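Bench notes, March, started 8:40

Second try at the blocks and packing. Last entry was a mess so starting over on a new page.

Tendstead shipment first. They want the cubes back in two sizes plus the tall ones, packed so they don't rattle. Last lot got there with corners bruised, and they sent a not very friendly email. Fair enough. I'd used the thin paper and not much of it.

Sanding: did the big ones on 100 then stopped, the 100 is fine for the faces but it leaves the end grain fuzzy. Need to go finer on end grain only. Somebody has walked off with the fine sheets, they used to be in the drawer under the vise. If it was you please put them back, no questions.

Edges broken by hand, two passes, light. Don't use the router for this, it takes off too much on the small size and then they look like dice.

Weighed a few on the kitchen scale. Didn't write it down. Will redo.

10:15

Dehua Dong stopped by re the boxes. He thinks reusing the old cartons is ok for going between here and Plaltham but not for anything going to a customer. Agree. The old ones have gone soft at the corners and once the corner is dented the flap never sits flat again, so you end up putting on more and more tape. Rule from now on:

- used cartons: Plaltham runs only
- new cartons: Tendstead, Xiong, anyone outside
- old label comes off or gets covered before it goes out. We had one go round in a circle in the fall becuase the old barcode got scanned

Tape. The yellowish stuff from Estard is stickier than it looks but it goes brittle if the roll has been sitting by the window. Peeled a strip off an old carton this morning and it came away in flakes. Rolls live in the cabinet now, door shut.

Also it wants pressing down with something hard. Thumb isn't enough. I use the back of a spoon.

11:30

Finish. Tried three on scrap.

Oil, one coat: nice color but goes dark, customer said pale, so no.
Water based clear: stays pale, raises the grain, have to sand again after. Probably the one.
Wax only: feels great, marks the second you touch it with a dirty hand. Also makes tape not stick if you get any on the carton, ask me how I know.

Going with water based. One coat, knock back, second coat, leave overnight. Stock no. on the can is 401, the other can with the nearly identical label is the satin and we don't want that.

Blue gray paint for the block set is down to the last inch of the tin. Ordered more. Xiong order calls for the same shade so don't go using it on the shelf brackets.

1:50

Counted for the Xiong order since the sheet and the shelf didn't agree. Sheet says 2,511 cubes, all sizes. Shelf says the same once I found the tray behind the clamps. So the sheet was right and I was wrong, took me most of lunch.

Long table: got the old glue off the top with the scraper, going with the grain. It cleaned up better than I expected, the orange color in the wood comes through again. Do not put wet cans on it. Do not cut on it. There's a cutting mat, it's green, it's hanging on the nail.

Papers at that end of the room need sorting, half are packing slips I need to keep and the other half is who knows. Leaving them till tomorow.

To do:
finer paper for end grain
weigh cubes again, write it DOWN
new cartons, the small size
email Tendstead with a ship date once second coat is dry
ask Dehua if Plaltham still has our hand truck 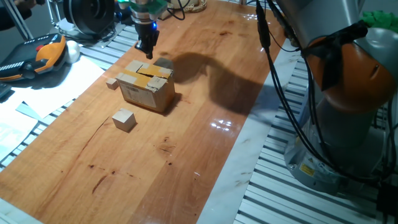
3:20, first coat on all the big ones. Small ones after coffee. Grain came up like I said it would, so sanding again in the morning, and I still have no fine paper. Going to the store on the way home.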